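Chapter 4
Pricing the Empty Mile

A hired car earns money in one direction. It carries the passenger to the airport, opens the door, lifts out two suitcases of surprising weight, and then drives home with nobody in the back. The trade calls this second leg the empty mile, although it is rarely only one. Most new operators forget to charge for it, and a good many of them are no longer operators.

Consider Vallico, a small chauffeur firm with 10 cars and a very nice logo. In its first September the firm took 891 bookings and lost money on more than 200 of them. The owner, Luminița Vasiliu, had set her prices by looking at what her rivals charged and going a little lower. It was a popular policy. Her phone rang all day, mostly with people who lived a long way from anything.

What had gone wrong was simple enough to fit on one page of a ledger. Each fare was worked out from pickup to drop-off. The fuel, the driver's wages and the wear on the car were paid from garage to garage. Between those two distances lay a gap, and Vallico was driving through it several times a day in a clean car with free bottled water. 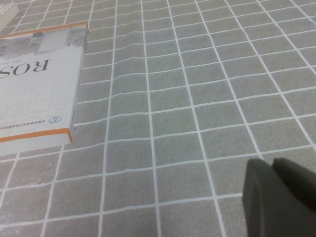

There are three common ways of closing the gap. The first is the garage-to-garage rate, under which the clock starts when the car leaves its base. Customers dislike it, as they would dislike paying a waiter for his walk to work. The second is the zone rate, a flat price with the return trip quietly folded in. The third is to find a paying passenger for the way back, a method much loved by people who have never tried to arrange one at 4 a.m.

Vasiliu's dispatcher, Ionuț Preda, favored the third. For a month he held cars at the airport on the chance of a return booking. Some came. The rest of the time the drivers drank coffee at company expense, and the empty mile turned into the empty hour, a related problem with its own chapter (see Chapter 6).

The firm settled on zones. Prices went up, bookings fell, and profit appeared, rather shyly, by the end of the quarter. We will work through the zone table in Section 4.2, after defining a few terms that everyone in the business uses and no two people use the same way.

Reader comments (3)

Romen: Is the wait time in 4.2 counted as empty or loaded? My boss says loaded. My boss also bills it twice.

Tsuji: Drove nights for a firm that paid us pickup to drop-off only. Guess how long I stayed.

Gudo: The link to Chapter 6 goes to Chapter 5.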